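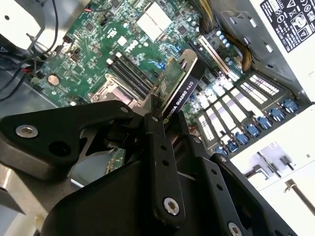 Planning Your First Bench Arm: Workshop Tips

A robot arm at the repair bench is so much fun to plan for, and a little homework stretches the money a long way. My notes from fitting out the Hetamholm workshop:

Write the job list before you look at arms. Ours was putting cards in and out of desktop cases, so reach and a slim gripper mattered far more than lifting power. A graphics card weighs next to nothing!

Measure your tightest spot. Take a ruler to the gap between the expansion slots and the case wall, then compare it with the gripper opened up all the way (the spec sheets love to give you the closed width).

Budget for the extras. We set aside $300 for finger plates, screws and brackets, and $165 went in the first month. The Praltero finger set was $66, and I'd buy 2 sets from the start so a bent plate doesn't stop your week.

Go for plates with plenty of holes. You'll move things, then move them again, and spare holes save you drilling.

Practice on old office machines. Older Dell desktops and modest cards like the Quadro K620 make great trainers, and a slip won't ruin your month.

Ask about spare parts before you pay. Rustel answered us the same day with a full price list, Renaud took longer but had the better drawings.

Leave bench room for the open case, the arm's full swing and your own elbows. Tape the outline on the bench first and try working around it for an evening.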